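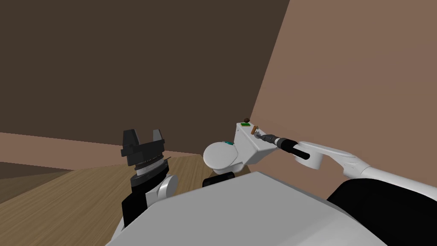
Preludeck, bathroom room, toilet task. Right gripper at the tank, left one open.

August 3, 2026
Notebook of Gyula Dobos, Skerkau workshop
Subject: trial of the Preludeck kit, first working day

The trial key from Ploria arrived on Friday evening and I installed it this morning on the old desktop near the window. For those who were on vacation: Preludeck is a package of simulated rooms for two-arm robots, with tasks, recorded demonstrations and a small player program. Ploria sells it with one year of support. The price in their letter is 3000 euros for one group, and Judit Rácz wants to know from us before October if the Rácz company should pay this or if we continue with our own rooms, which Kinga made last year.

I write down everything in order, also the small things, so that Kinga can repeat it on her machine.

Installation

The installer wanted a newer graphics driver than we had. I updated it, restarted, and the second attempt went through to the end. The program checks the license over the network at every start. In the robot hall the network is weak, so please start the program at the desk and only after this carry the laptop. I have asked Joana Leitão at Ploria if there is an offline license. She answered before lunch that there is one, but it must be ordered separately and she will send the conditions.

The package contains 13 rooms. I opened only the kitchen, the hallway and the bathroom. The manual is in English and it is well written, but the chapter about the joint limits still has the old names of the joints. In the program they have new names. I made a table with both and put it in the shared folder (names_old_new).

Why I started with the bathroom

Our customers ask for cleaning and for care homes, and in our own rooms we do not have any toilet. The other reason is more technical. At the tank the gripper must work close to a wall and the target is small. If the collision shapes of the kit are poor, one will notice it in such a place first.

The room is simple in look: flat colors on the walls, wood grain on the floor and nothing else with texture. Bianka saw it over my shoulder and said that it looks like a room from an old computer game. I agree, but for the contact tests I do not care. For training of vision it is a different question, see further down.

First session, the toilet task

I loaded the start state which the manual recommends and switched the control to the two hand controllers. The delay is small. After some minutes I did not think about it any more. The control of the left arm was left without a target, so I parked it upright with open gripper to the left of the toilet. It should not stay like this in the real tests. Such a parked arm takes away a good part of the view from the front.

With the right arm I came from the right side and slowly went to the right end of the tank, next to the short orange-brown piece. Three small objects are on the tank: this piece, a dark brown ball at the back and something flat and green in front. The manual does not have a list of the loose and fixed objects in this room, and I could not find it in the task file. I have sent the question to Joana. Until she answers, do not write any rule for the ball or for the green piece in the scoring.

My difficulty was the depth. The tip of the right gripper is thin and gray, and from the main view I could not judge if it touches the tank or if it stops a little before. I was moving it back and forth and reading the contact value in the side window. For a person who collects demonstrations for the whole day it would be tiring. The program can draw a colored line from the tip to the next surface, but this help is hidden in the developer menu. I found it only in the afternoon. It should be a button.

Another remark is about the body of the robot. It takes a large part of the lower view, and the base of the toilet is partly behind it. I first wanted to move the viewpoint up. Then I thought that on our real robot it is the same, the shell hides the floor in front, and a demonstrator who is used to a free view would learn wrong habits. I left it as delivered. Kinga, if you have another opinion, please write it in the margin and do not change the config file without a copy.

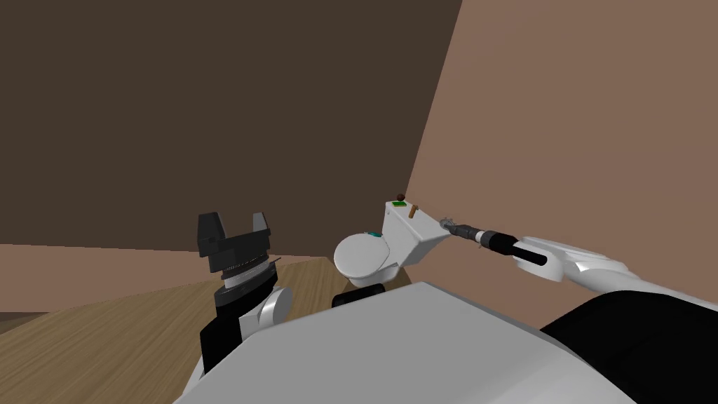
Recordings and replay

The kit comes with 88 recorded demonstrations for the bathroom. I replayed 11 of them, taken from different places in the list. All of them loaded. In the replay the motion of the arms is smooth, and the time stamps are without gaps, at least in the files which I checked with our script. Our own recordings from last year are worse in this respect, I must admit.

What I did not like: the demonstrations are named only by a number. There is no field for the operator and no note if the person was right-handed. When Bianka prepared our data for the hallway she needed exactly this information and had to ask everybody again. I asked Joana if the field can be added. She says that we can add own fields and the player will ignore them, so it is possible but we must do it ourselves.

The export to our format works with the converter which they deliver. The units are correct. The sign of one wrist angle was opposite to ours and I lost an hour with it before I looked in the names table again. Correction is in the converter settings, the line is marked with my initials.

Gripper views

In every recording one can switch from the room view to the view at the gripper. I think that this is the strongest part for us, as our real grippers have a small camera in nearly the same position and Kinga was always complaining that our own rooms do not have it.

I went through the gripper views quickly, only to see if they are useful. When the gripper is not near to any object, the picture has only the two fingers with the gray pads and behind them one flat brown color. There is no grain and no shadow on the brown. I could not say from it if it is floor or wall, and I do not believe that a network could say it either. For the moments near the target the view will be more valuable, but I have not sorted these out yet. 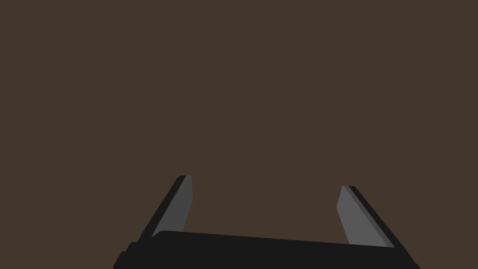 So my proposal would be to put our own textures on the walls before we train anything with these views. According to the manual the materials are in separate files and may be exchanged. Bianka has the wall photographs from the care home project, with the tiles, and she thinks it can be done in two days. I would write down three days.

One more point on the fingers. In the kit they are plain blocks without the rubber strip that we have glued on ours. The friction can be set by a number, but there is only one number for the complete finger. For pressing on a handle it is enough. For holding a towel I am not sure.

Problems, to be repeated by someone else

The player stopped once without any message when I switched the view during a replay. I could not provoke it again.

When the window is made smaller, the contact value goes out of the screen and there is no scroll bar.

The reset button puts the robot back but it keeps the gripper opening from the last run. It can spoil the first second of a recording. My workaround is to press reset, then open both grippers by hand, then start.

The sound of the contact warning cannot be switched off. Bianka asked me to use headphones, and I do.

What I think at the moment

For 3000 euros we would get rooms that we do not have, and the support is fast, Joana answered every mail on the same day. The look of the rooms is too plain for our vision work and we must add our own work there. I do not want to give Judit a yes or no after a single day. I would like first to see the kitchen with the drawers, where our own room was always unstable.

Open for tomorrow

Kinga: install on your machine, same driver version as mine, and try the reset problem.
Bianka: look in the material files, only read, and tell me if the tiles are realistic for our budget.
Gyula: repeat the toilet task with the distance line switched on and with the left arm parked lower. Write to Joana about the single friction number. Ask also if the trial key can be used on two computers at the same time, I forgot this in the first mail.

Added at 17:40: Joana has answered about the objects on the tank. She must ask the colleague who built the room, and he is back on Wednesday.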